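Compte rendu de la réunion d'atelier, août, 9 h 30
Salle du fond, chez Wostard
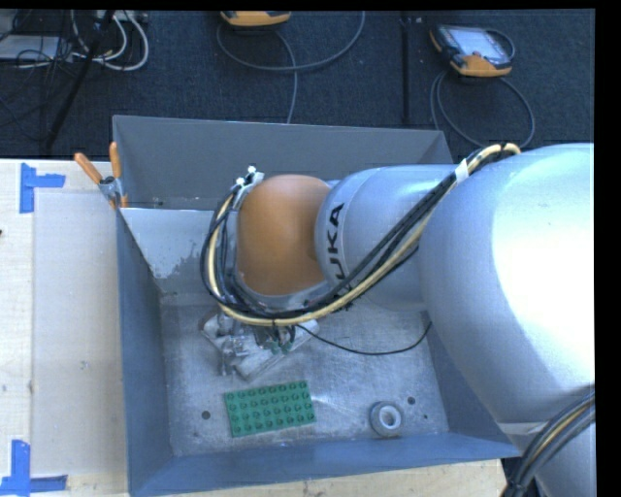
Je reprends la plume pour ce compte rendu (c'était mon tour, paraît-il, même si j'ai comme un doute sur la rotation !). Huit présents autour de la table, café tiède, et on a commencé avec dix minutes de retard parce que tout le monde cherchait des chaises.

1. Le bac métallique
Gros sujet du jour, plus gros que prévu. On garde le bac gris-bleu ouvert, posé sur le plateau en bois clair. L'équipe de Garrido aurait préféré un modèle avec couvercle, mais on a fini par tomber d'accord : un bac ouvert se remplit et se vide plus facilement, et le couvercle traînerait toujours quelque part. Moi j'aime bien ce bac, je l'ai dit, je l'assume. Le devis de Dretov pour en avoir 4 identiques est à 820 euros, livraison comprise. Adopté, avec une abstention.

2. Le plateau de la table
Le bois clair est joli, mais il marque. On a parlé d'un tapis de protection à glisser sous le bac, d'une simple feuille de feutre, puis d'une nappe cirée (idée retirée par son auteur au bout de trente secondes). Skorero propose un tapis sur mesure à 449 euros. Trop cher pour moi, trop cher pour presque tout le monde ! On essaie le feutre jusqu'à la prochaine réunion et on regarde l'état du bois à ce moment-là.

3. La moquette
Le bleu-gris foncé, on s'y est faits. Par contre les vis qui tombent dessus, c'est une plaie, on les retrouve à la semelle. Décision : un coup d'aspirateur chaque soir avant de fermer, et une coupelle pour la petite visserie, à ranger dans le tiroir du haut. J'achète la coupelle.

4. Rangement des pièces
Discussion un peu décousue, je résume comme je peux. Les pièces triées partent dans les casiers étiquetés du couloir, le reste va dans le bac. On ne laisse plus rien traîner sur le plateau en fin de journée, ni gants, ni tasses (je me sens visée). Les étiquettes sont à refaire, les anciennes se décollent.

5. Divers
La clé du local à fournitures a été retrouvée. Wostard demande qu'on libère la salle avant 18 h pendant tout le mois. La commande chez Dretov part dès que j'ai la signature.

Séance levée à 11 h.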